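Posted in: News & Press / Accessories / Knitwear

Barnell brings back the plain black beanie, and this time we've got the cuff right

Barnell is a small hat maker, and I'm the person who writes our announcements, answers most of the emails and packs a fair few of the parcels, so please forgive me if this reads less like a press release and more like a letter. We have a new hat. It's called the Liltura, it's a black knitted beanie with a deep turned-up cuff, and it goes on sale in October through our own website and in the shops that already stock us.

I know a black beanie isn't the sort of thing that stops the presses. We've made stripy ones, bobbly ones, one in a mustard so loud that a shop in Leeds asked us to send it in a separate box, and every winter the same message comes in from customers: lovely, but have you got it in black, and can you leave the bobble off? For a while we did have one. We stopped making it when the mill that supplied our yarn closed its hand-knitting side, and I've been apologising by email ever since. So it gives me enormous pleasure to be able to write "yes, we do" at last!

The Liltura took us almost 5 months to get from first sketch to finished hat, which sounds daft for something with so few parts. Most of that went on the cuff. Our old beanie had a narrow one that rode up over the ears by lunchtime, and people wrote to tell us so (some of them very politely, some of them from bus stops in sleet). The first new sample went too far the other way and came down over my eyebrows. The second was better but went baggy after a week of being stuffed in a coat pocket. We knitted the third a touch tighter, kept the deep fold, and gave it to everyone in the workroom to wear home and back. I didn't want to hand mine in again afterwards, and I took that as a good sign.

It's a wide cuff, then, and I'm unreasonably proud of it. You can wear it folded once as it comes, or let it down completely if you like a slouchier hat or have a great deal of hair to put away. The crown is rounded and sits close to the head without that pointy bit at the back that makes grown adults look like garden gnomes. At the very top, where the panels meet, there's a small black button-like knob, and it's there to stay. We argued over that knob for longer than I'd like to admit. I was against it, I lost, and I've since come round to it completely — it finishes the hat off and gives you something to get hold of when you're pulling it off with cold hands.

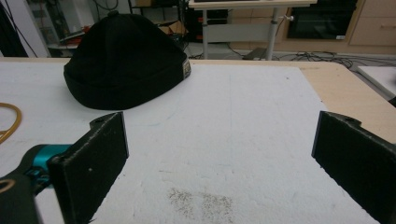 The Liltura in black, with its cuff turned up and the woven label on the end of the fold.

The label deserves a few words too. It's a small woven rectangle, light beige with dark markings, stitched on to the cuff, and it's the only light-coloured thing on the hat. We did try a black one. It vanished, and then we had three people in the workroom putting their hats on back to front and sideways and not being able to say which was which. With the beige one you can choose: some of us wear it over one ear, some at the front, and I wear mine at the back where it catches on my scarf.

The yarn is a wool blend spun for us by Maksymiv, a family mill we've bought from for our scarves for several winters now. It has a matte finish, which I much prefer on black, as a shiny yarn can look a bit fancy-dress once it's under shop lights. It's soft enough for people who say they can't wear wool on their foreheads (I am one of those people, and I've been wearing a sample most mornings on the walk in). It washes at 30 on a wool cycle. Please dry it flat on a towel and keep it off the radiator, however tempting that may be in January, and if it comes out a bit misshapen just ease it back with your hands while it's damp.

There are 2 sizes. The smaller one suits older children and anyone who always finds adult hats too big, and the larger one fits most other people. If you're between the two, go for the smaller, as it'll give a little with wear. We'd hoped to do a baby size as well, but the deep cuff looked comical on a head that small and the knob seemed like asking for trouble, so we've left that alone for now.

Each hat comes in a plain card sleeve made by Motico, who do our swing tickets. There's no plastic bag and no tissue paper. The washing instructions are printed on the inside of the sleeve, in letters big enough to read without going to find your glasses, and the sleeve goes in with your paper recycling when you've finished with it. Shops have told us the sleeves stack well on a shelf and hang from a peg if you punch out the hole, so we've kept to the same shape as the ones for our gloves.

For our stockists: the Liltura is sold in packs of 4, all one size or mixed, and the packs can be added to any existing winter order that hasn't left us yet. Just reply to your order confirmation and tell us how many packs you'd like. We can't promise to catch an order that's already taped up and waiting by the door, but we'll do our best, and I have been known to cut a box open again when asked nicely. New shops are very welcome too. We're a small workroom and we like small shops, particularly the sort with a wonky till and a good chair by the window.

For customers: the hats will go up on our website in one batch, and a second batch will follow in November once the first lot are out of the way. If you've emailed us at any time asking for a plain black beanie, I've kept your message in a folder, and you'll get a note from me the evening before they go on sale. Anyone else who'd like the same note can sign up through the contact page. I only use the list for this, and once the hats are out I'll stop pestering you.

We'll mend them as well. If a seam goes or the label starts to lift, send the hat back in any old envelope with your address tucked inside, and we'll stitch it up and post it home. We do this for everything we make. It's normally a fortnight's wait, a bit longer in December when we're all up to our elbows in parcels. Moth holes are trickier, but send it anyway and we'll have a look!

Members of the press who'd like to see a hat in person can borrow a sample in either size. Please say which one you need and when it has to be with you, and do let us have it back afterwards, as samples are shared between quite a few people. Pictures of the hat are available on request through the press page of the Barnell website, along with washing details, sizes and the stockist list.

Press and stockist enquiries: please use the contact form on the Barnell website and choose "Press" or "Shops" from the menu. Both come to me, and I read them first thing with my tea.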